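4.2 Close-Range Views and Thin Supports

The second group of trials concerns tabletop items that must be approached at a shallow angle. We collected 349 episodes at the Plonton site in November, using the same arm, gripper and control software as in Section 3. Each episode pairs the joint record with images from a small camera mounted near the gripper, and no overhead view is given to the policy at test time. The Sotine model was first trained on 2,000 episodes from the general set and then tuned on the new material for 40 passes.

A known weakness of cameras placed this close to the hand is the loss of focus at short range. Stacked items with rounded rims are especially hard, as the borders between layers spread over many pixels and the depth estimate drifts toward the background.
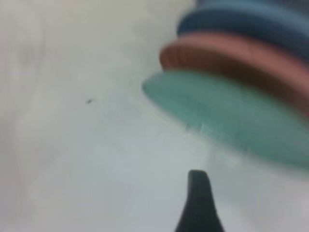
To limit this drift, we do not ask the model for a depth value at every pixel. It predicts a coarse contact region and a measure of its own doubt, and the controller slows the arm when doubt is high. The threshold was set once on held-out episodes and was not changed between object groups. Slower motion adds to the length of an episode -- about 25 percent in the worst group -- but it leaves time for several more predictions before contact.

Items on display stands pose a different problem. The target is large and easy to find, while the part that holds it up is narrow and may be missed by the segmentation step. 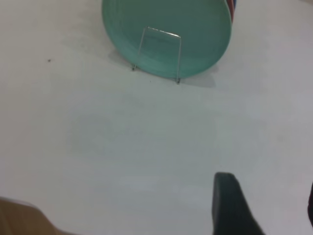 Figure 4. A plate on a wire stand, seen from the gripper camera with the fingers open.

The Grirkham baseline treats the target and its support as one object. This choice is reasonable for bowls and boxes, but it leads to poor grasp proposals when the support crosses the face of the target. In Figure 4 the top bar of the stand runs across the middle of the plate, and its two small feet are the only parts of the stand that touch the table. A proposal centered on the plate would therefore place a finger close to the wire. Our method marks the support as a separate region and lowers the score of any grasp whose path enters it.

The same rule is applied to objects that are partly hidden behind the target. They are not given a class label. The planner keeps a fixed margin from them, and the margin is released only after the target has been lifted clear. We tested a learned margin taken from the Fung planner as well, but it was less stable when the view changed quickly, and we did not use it in the remaining trials.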